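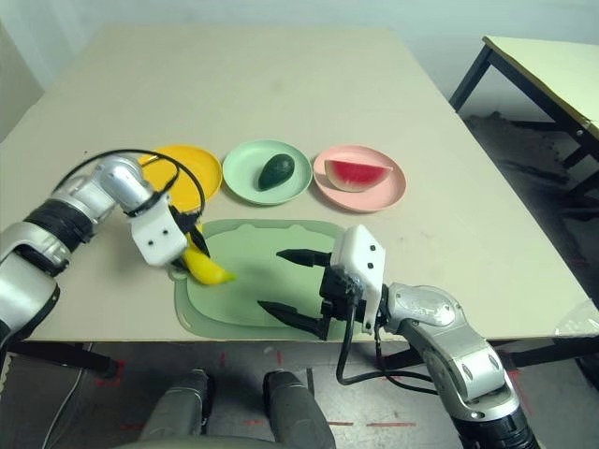
Why does my two-arm policy do worse with more demos?

posted by plirport_pete, 1/7/22

Hi all, long time reader, first time asking. I'm working on a two-arm setup doing plate-and-board pick and place with toy-looking food: banana, avocado, a wedge of watermelon, three colored plates, a green cutting board. The instruction is a short sentence like "put the banana on the cutting board" and the policy gets the head camera plus joint positions. It's plain behavior cloning with action chunks, nothing fancy.

So the weird part. I trained on 2,472 teleoperated episodes and was pretty happy with it. Then we collected more until we had 3,000, retrained from scratch with the same settings, and it got worse! Mostly on the banana. The left arm grabs it fine, carries it over to the board, and then just sort of hangs there with the gripper shut. Sometimes the right arm wanders in over the board at the same time with its fingers open, like it wants to help, and then both of them stop. Avocado and watermelon are about the same as before.

My validation loss is lower on the bigger set, which is what's driving me nuts. I tried a longer chunk and a shorter chunk, and I tried two seeds. Same thing. The new episodes came from a second operator, if that matters. Has anyone run into this? I've got a writeup due in January and right now my "more data" plot goes the wrong direction.

Bence Szénási

Yes, it matters, I'd bet my lunch it's the second operator. I had nearly the same thing on our Brindell project last year and I spent way too long fiddling with the network before I looked at the demos themselves.

What I'd do first is take the new episodes and watch only the last couple of seconds before release. In ours, one person let go as soon as the object was over the board, and the other one paused, brought the free arm in to steady things, and then let go. Both are perfectly good ways to do it. But the policy sees the same picture and the same joint positions and gets told "open now" by one person and "wait" by the other, and if your loss is a plain squared error it goes for something in between. Gripper half commands, arms hovering, all that fun stuff. And once it's hovering it has seen plenty of frames where standing still is the right answer, so it stays put.

Your validation loss going down doesn't tell you much here. If you split at random, both operators are in the validation set, and the pauses are super easy to predict (nothing moves, so predict nothing moves). Lots of easy frames, nice low number. I stopped picking checkpoints by loss after that and went to real rollouts, even if it's only 13 per checkpoint. It's noisy, but it's noise about the thing you care about.

Stuff that helped us, in the order I'd try it:

Trim the idle frames. We cut any stretch where neither arm moved for more than a few steps, but kept the gripper opening and closing.

Feed in an operator ID as an extra input, then fix it to one operator when you run. It's a tiny change and it got us most of the way back.

If that works, swap the loss for something that can handle two modes. We used a small mixture head. A sampled latent should be OK too, I just never got around to it.

Also look at which arm your operators used for the banana. If one person always goes left and the other sometimes goes right, you've got the same problem at the start of the episode and it might just show up later. I'd try training on the second operator alone, too. It's a small set so the policy will be bad, but see if it's bad in that same hanging-around way.

For the writeup – I wouldn't hide the plot. Put the per-operator curves right next to it and it's a much more interesting result than a line going up.

Hegedűs_lab_2

had this, it was the learning rate. lower it

adero_tinkerer

I'm mostly with Bence but check your timing before you retrain anything. When we added a second teleop station the gripper signal was logged 7 frames later than the arm joints, and our robot did the exact same sad hover. Took me forever to find because playback looked fine by eye. Plot gripper command against measured gripper width for one old episode and one new one and see if the gap matches. If it doesn't, shift the new ones and retrain, no other changes.

Oh and does your policy get any history, or just the current image? With just the current image it can't tell "arrived a second ago" from "been sitting here forever", so a pause in the demos can turn into a pause that never ends. We gave ours a couple of past frames and it started copying its own last action instead, which was a whole other mess, so I'd leave that for last. Post your plot when you have it, I'd like to see the banana curve by itself.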